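How to Budget for a Two-Arm Folding Cell (Without Blowing Up Your Spreadsheet)

I get asked about this a lot, mostly by people who already have a quote for the arms open in another tab. Close that tab for a minute! The arms are the easy part. I've planned two of these cells now, and the first time my "final" number was off by a painful amount because of stuff I hadn't even thought to list.

Step 1. Write down the job first
Mine was cloths: take one out of a tray, lay it flat, fold it, add it to a pile. Write yours in one sentence like that and stick it at the top of the sheet. If a line item doesn't help with that sentence, it goes in a "later" column (my later column is very long).

Step 2. Get three quotes, and make them match
I asked Gironetti, Ciseneck and Fallahi. Ciseneck looked cheapest until I saw the grippers were a separate page. Ask every seller for the same things: two arms, two grippers, power supplies, cables, mounting hardware and shipping. Then ask about lead time in writing. I was told 6 weeks and waited 14, and I was paying for bench space the whole time.

Step 3. Price the box around it
My friend Solange Quintana talked me into side walls and a back wall, and I grumbled about the cost for a month. She was right. Plain pale walls and a white top make life so much easier for the cameras, and you stop worrying about whatever is going on behind the bench. Aluminum extrusion adds up fast though, so draw the frame before you order and count your brackets twice.

Step 4. Give cables their own line
Please do this one! Each arm needs enough slack to reach everywhere without tugging, and you'll want spares on the shelf before you need them. I put the cable duct, ties and connectors here too.

Step 5. Buy the boring stuff
Trays and cloths. Get a bright tray, and cloths in colors that stand out from the table and from each other. I set aside $100 for this and it was plenty.
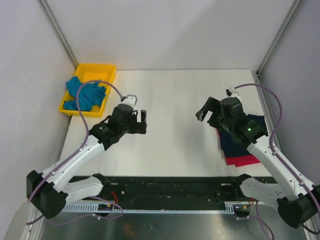
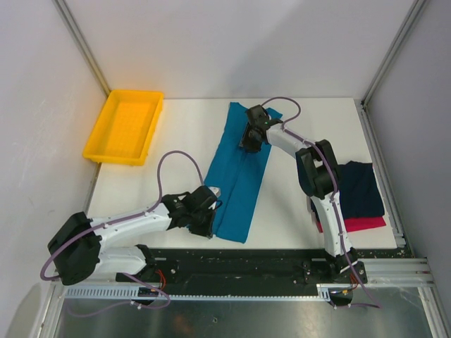 Teal cloth, yellow tray, and the navy and red ones piled on the right.

Step 6. Plan for spares and your own time
Gripper fingers are on my spares list, along with one extra set of cables for each arm. If your seller offers a spares kit, compare it with buying the parts one by one - the kit from Ultum had a bunch of things I'd never use. And put your setup hours in the sheet, even if you aren't paying yourself. Mine ate most of November.

Step 7. Split the order
If money is tight, buy the frame, table and one arm first, but size the base plate for 2 arms from day one. Redrilling a plate later is a miserable afternoon. Ask the seller to hold the price on the second arm while you get going, and get the expiration date on that offer in the email.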